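4.2 Grasp Selection and Bin Clearing

The Nullow planner selects one grasp at a time. At each step it receives a segmented depth image from the Fedus perception module, samples 400 candidate poses over the visible surfaces, and removes those whose approach path would bring the wrist or the cable bundle within the safety margin of a bin wall. The remaining candidates are scored by a network trained on 2,450 labeled grasp attempts. The highest-scoring pose is passed to the motion layer, which computes a collision-checked trajectory or returns a failure code. On failure, the planner moves to the next pose on the list without requesting a new image.

Objects were chosen to vary in stiffness, surface finish and shape. Figure 3 gives a typical arrangement. Soft items such as the plush toy present a large number of acceptable grasps, and the scoring network ranks them with little difficulty. Thin, flat items such as the scraper are harder, as the fingers must close close to the bin floor and small depth errors have a large effect on the score.

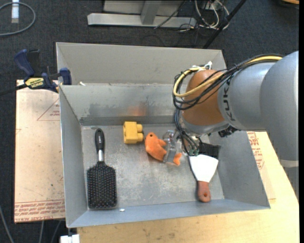
Figure 3. The KUKA arm and gripper at the metal bin, with the gripper over an orange plush toy. Other objects on the bin floor include a hairbrush, a yellow building block and a scraper.

One reviewer of an earlier draft remarked that a planner that never looks again after a failed trajectory will spend its time on poses that fail for the same reason, and asked whether a simple penalty on nearby candidates would serve as well as a new image. We tested this proposal on the Norkgate object set. The penalty lowers the score of any candidate whose approach direction and contact point are close to those of a rejected pose.

Over 685 picks, the penalty reduced the number of repeated trajectory failures, most clearly for objects lying near a wall. It had no measurable effect on objects near the center of the bin, where trajectory failures were already rare. We therefore keep the penalty in all later experiments and request a new image only after a completed pick or a lost grasp. The time limit for a single planning call remains 200 milliseconds, the same value used for the Majali baseline in Section 5.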